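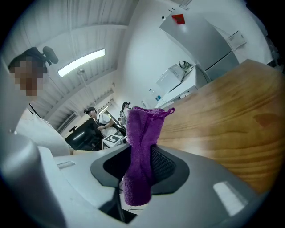
4.2 Folding and hanging the Trillow towels

Read 4.1 (first wash) before you start. New towels shed a lot – wash them twice, dark colors on their own.

1. Clear the tabletop and wipe it down. Crumbs stick to terry and don't come off.

2. Pick the towel up by one short edge. Shake once, hard. Let it hang full length till the twists drop out.

3. Find the loop. Usually near a corner. If it's tucked under, pull it out now, not after folding.

4. Lay flat on the table, loop at the top right. Smooth from the middle out with you forearm.

5. Fold in thirds the long way. Then in half, then half again. Loop should end up on the outside.

6. Stack no higher than 42 cm. Heavy stacks crush the pile on the bottom ones.

Hanging instead of folding: skip 5 and 6. Loop over the hook, let the towel fall in a long column, done. Two to a hook is too many.

NOTE: Bath size is 600 gsm and needs roughly 200 minutes on a rack. Hand size is quicker. Feel the hem, thats the last bit to dry.

CAUTION: No fabric softener. Deep colors can bleed for the first few washes – keep away from whites and from unsealed wood.

CAUTION: Never carry a wet towel by the loop. Stitching pulls out.

Pulled thread? Snip it level with the pile. Don't yank. Torn loops go to Hartmut Ostermann at Bisgaard, with the order slip.

4.3 Washcloths: same as above, fold in half once only.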